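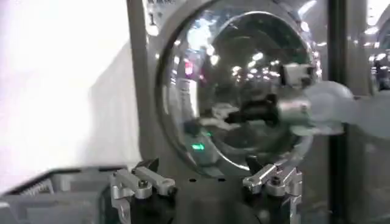
Photo: Planen

Opinion, November 2, 2021

A laundry cell should be looked after by the people who run it, and it should be set up so that they can do it. I have been saying this since our own cell in Zorkstead went in, and I have had enough arguments with suppliers by now that I would like to put my reasons in one place.

Our cell has two arms, a gripper and a wrist camera on each, and a front-loading machine that they open, load, unload and close. Planen built it. They did a decent job and I have no quarrel with the hardware. My quarrel is with the service plan, which said in plain words that we were not to loosen anything forward of the wrist flange. Every finger, pad, bracket and screw out there was to be handled by a visiting engineer every 2,000 cycles.

That is the wrong end of the robot to lock up. The joints of an arm last a long time and need special tools when they fail. The gripper is the part that touches zippers and door rims all day. Pads wear. Screws back out a little at a time. A finger that sits slightly off can still pick up a towel, so the counter goes on climbing and the fault goes unseen until the arm tries to do something that needs accuracy, such as pulling a door.

Ours showed up in June, at 700 cycles. The left arm began to miss the door edge on the first try and get it on the second. The operators thought the machine had shifted on the floor. The engineer on the phone thought it was the camera calibration, and had us run that again, which took most of a morning and changed nothing. Bram Vandenberghe, who runs the late shift, put a hex key on the finger screws against the rules and found one that turned easily. He tightened it and the arm got the door on the first try.

I should be fair to the engineer. Calibration was a sensible guess. A machine with a round, shiny door is a bad thing to put in front of a camera. It throws back the ceiling lights, the indicator lamps and the gripper itself, bent out of shape and moving when the arm moves. Anybody who has sat through the camera feed knows how little of what shows up in that curve is really where it seems to be. When something goes wrong at a door like that, people blame the vision first, and half the time they are right.

But there is a simple way to tell the two apart, and it belongs in every handover. Bring the arm to a fixed position well away from the machine, in front of something flat and dull, and look at the fingers in the camera view. The camera is bolted to the same wrist. If the fingers have moved in the picture since the last check, either the fingers or the camera mount has moved, and the door has nothing to do with it. We now save one of these pictures every 100 cycles. It takes less time than emptying the lint tray.

Planen's answer was that untrained hands do damage. They do. I have seen a stripped screw and I have seen a pad put on upside down. So train the hands. We had a half day with Siu, the small integrator across town, and that covered pad changes, tightening with a torque wrench, paint marks across the screw heads so that a turned screw can be seen, and the fixed position check. Two people on each shift can do all of it now.

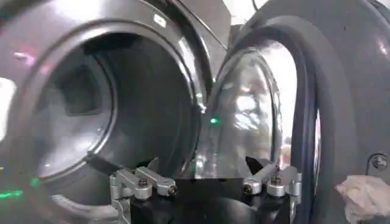

Gripper at the open door of the front-loader, Zorkstead.

The door is where most of the setup time goes, and where I think the builders and the operators most need to talk to each other. On paper the work is easy. The door swings, the gripper comes in, the fingers go where they are told. In practice the gripper is wide, the linkages on both sides stick out, and there is a metal ring on one side and a door on the other. The path has to be taught slowly, with somebody standing there who knows how the door behaves when the load is heavy or the hinge is due for grease. The builder's technician does not know that. The late shift does.

We retaught the door path ourselves after the June trouble. The original came in from straight ahead, close to the hinge side. Ours starts lower and stays clear of the ring for longer. It is slower. I was told this would hurt the cycle count and it did, slightly. I would make the same trade again.

One more point about software. Our cell runs on a control package called Zeria, and in the version we were given, the taught positions were locked under the builder's password. We had to ask for it, twice, in writing. I can see why a company wants to protect its code. A taught position is a different matter. It is the record of where our machine stands on our floor, and if the machine is moved the width of a thumb for a drain repair, somebody has to be able to correct it that day.

I don't want to do away with the visiting engineer. The arm itself still gets its inspection at 2,000 cycles, and I would not let anyone on my staff open a joint or touch the safety wiring. What I ask of anyone buying a cell is to read the service plan with a pencil and draw a line at the wrist. Leave everything behind the line to the builder. For everything in front of it, ask for the drawings, the torque values, a box of spare pads and the password, and get them before the final payment goes out.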